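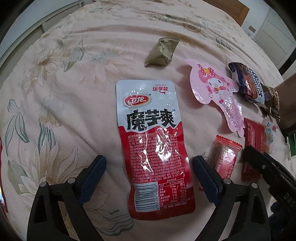
Braridwood Local Forum > Town Politics > Purkisness just hired Kennedy's old campaign guy??

porchlight_dan
So the mayor spent all spring telling us she was neutral on the Otby annexation. Neutral as a fence post. Then this afternoon the town website quietly lists Ravinder Campbell as her new "senior adviser for growth." For anyone who slept through the last election, Campbell is the man who wrote the pro-annexation petition. He wrote the mailers too. I still have one under a table leg.
I voted for Purkisness. I'd like to know what I voted for.

gladys_on_mill_st
You voted for the sidewalks, Dan. We all voted for the sidewalks.

tuckerR
I don't see the scandal. She needs somebody who knows the file, and Campbell knows it better than anyone on council. You want her to hire a guy who has to look up where Otby is?

porchlight_dan
I want her to say which side she's on before she puts one side on the payroll. That petition had 3192 signatures and she told us at the library she "hadn't formed a view on it." Now its author has a parking spot.

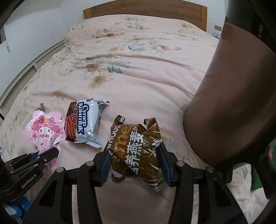

And he isn't there to do the filing. The job posting, which was up for maybe a lunch hour, said "lead negotiations with Otby township." You don't send a man to negotiate whether to get married if he's already ordered the cake.

millrace
3192 signatures, sure. How many were from inside town limits? My cousin signed it and she lives in another state.

tuckerR
The clerk threw out 398. It was in the paper. Your cousin was presumably one of them. That still leaves plenty, so can we stop pretending it was written in crayon.

millrace
I never said crayon. I said cousin.

otby_resident
Reading this from the other side of the line, where we would also enjoy being asked. Our sewer works. Our taxes are lower. Kennedy came to the grange hall two years ago and promised us we'd be "partners," and then couldn't name the road he'd driven in on. If Campbell is the one across the table it's the same speech with a better haircut.

gladys_on_mill_st
It is a very good haircut.

tuckerR
Otby also uses our fire trucks, our library and our pool, so maybe go easy on the lower taxes part.

otby_resident
We pay a contract fee for the trucks. The pool charges us double. Look it up.

porchlight_dan
Back to the mayor please. I emailed her office and got a reply thanking me for my interest in the tree program.
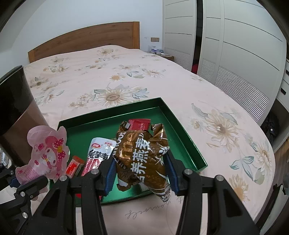

I have no interest in the tree program. I wrote again and asked one thing, does she support annexation, yes or no. If I hear back I'll post it. Meanwhile the council meets in November, 7 p.m., and you need 200 names to force an item onto the agenda. I have 3, and one is my wife.

millrace
Put me down. My cousin's available too.

tuckerR
I'll sign it. I think you're wrong about Campbell but she should answer the question.

gladys_on_mill_st
Will there be anything on the agenda about the sidewalks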